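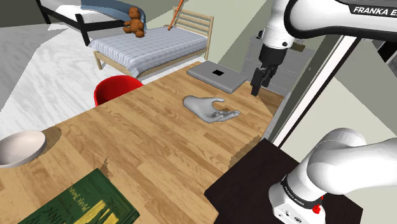 Workshop tips: sharing a bench with an arm

Firnel put arms on the packing benches at Erndale in March. These tips come from the people who work next to them.

Clear the bench before a run. Mugs, phones and books go on the shelf.

Try a new pickup in the simulator first. A bad grip there costs you nothing but the 4 minutes it takes to reset.

Keep fingers out of the gripper's reach until the arm is stopped, even for a quick fix.

Write down every stop, with the time. Pillai reads the sheet at shift change.

Swap jobs every two hours. Watching is more tiring than packing.

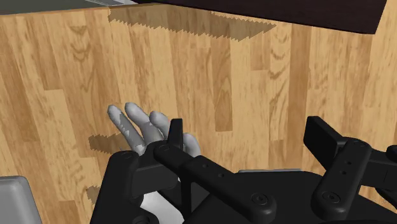

Khairul Tambunan wrote in to say that the swap works better at one hour on the late shift, and that anyone moved off packing should get their 8 hours of training before the arm starts, with pay.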